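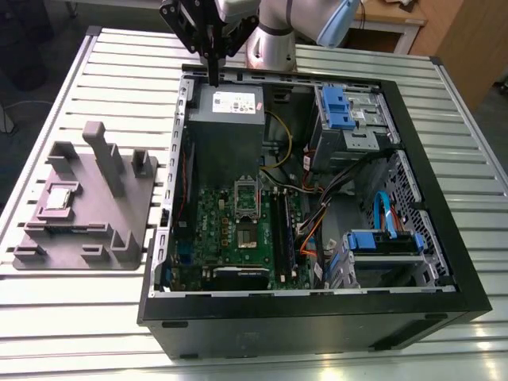 Does the side panel have to be off and the case laid flat before the arm is enabled?
The case is laid flat and the panel removed with the arm disabled. The arm is enabled only after the person has stepped back behind the floor line and said so out loud.

Minutes of the Cell Practice Group
Ongart workshop, 28/11/2018
Present: Chepkoech Nyaga (chair), Wycliffe Swai, Faith Muli, Valbona Nikolovski
Apologies: Jennylyn Manalo
Notes: Faith Muli

1. Previous minutes
Accepted with one change. Item 4 should have read "gripper pads", not "gripper pins". The question above came in by email from the Lernik site and the answer was agreed as written. It will go on the first page of the Delcombe rules.

2. Handling of processors
Wycliffe reported on the draft handling rule. Processors are gripped by the edges of the package only. The contact side is not to touch a finger, a tray wall or the table at any time. A part that has been dropped goes in the reject box, whatever it looks like.

Valbona asked whether the closing force should be written into the rule. Wycliffe would like the figure kept on the cell sheet, as it will change when the pads are changed. Agreed. The rule will say "the force on the cell sheet" and the cell sheet will be signed by whoever last changed it.
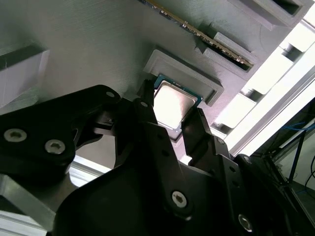
Who may change the grip force on the cell sheet?
Any trained operator may lower it. Raising it needs a second trained operator to sign the sheet before the next run.

Chepkoech noted that the August version of the sheet is still in use at Lernik. Valbona will send them the current one and ask for the old copies back.

3. Speed near the open case
The limit for moves inside the case stays at 10 percent of full speed. Moves above the case and over the tray stay at 20 percent. Faith had asked for the higher figure in both places to save time on long runs. After discussion this was turned down – the clearances near the drive bays are too small and the wiring does not always lie the same way.

It was agreed that loose cables should be moved clear of the approach path before each run. The operator does this by hand with the arm disabled. Tape is not to be used inside the case.

If the arm stops on contact, the operator waits 5 seconds, reads the message and writes it in the log before backing out. Restarting without a log entry will be treated as a missed step at the monthly check.

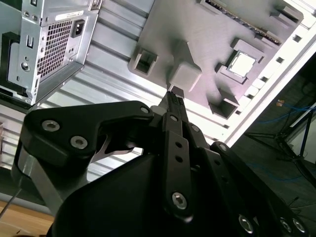
4. Practice boards and real boards
Valbona proposed that every new program be run on a practice board before it is run on a real one. The draft asks for 3 clean runs in a row. A run that needed a hand on the stop button does not count as clean, even if the part ended up in the right place.

Wycliffe agreed with the number but wanted it made clear that a change of gripper pads also means starting again. Added.

There was some discussion of whether a change of tray should be treated the same way. Chepkoech thought it should. Faith thought a check of the pick positions would be enough if the tray is the same print. Left open until Jennylyn can comment, as she wrote the tray section.

5. Power and static
The supply is to be disconnected from the wall before the case enters the cell, with the cord put away and not left on the bench. Wrist straps are to be worn for loading and unloading. Momero has offered to test the straps and mats. Accepted.

The load plate on the socket must be fully raised before a placing move starts. The operator confirms this by eye and ticks the sheet.
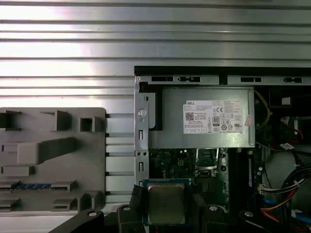 Processor held above the motherboard, socket open, load plate raised.

6. Actions
Wycliffe: rewrite section 2 with the cell sheet wording.
Valbona: current sheet to Lernik; add pad changes to the practice board rule.
Faith: log page with a space for the stop message.
Chepkoech: reply to Momero about straps and mats; ask Jennylyn for her view on tray changes.

7. Any other business
Wycliffe asked for a second copy of the rules to be kept at the cell, in a sleeve. Agreed.

Next meeting to be set by email once Jennylyn is back.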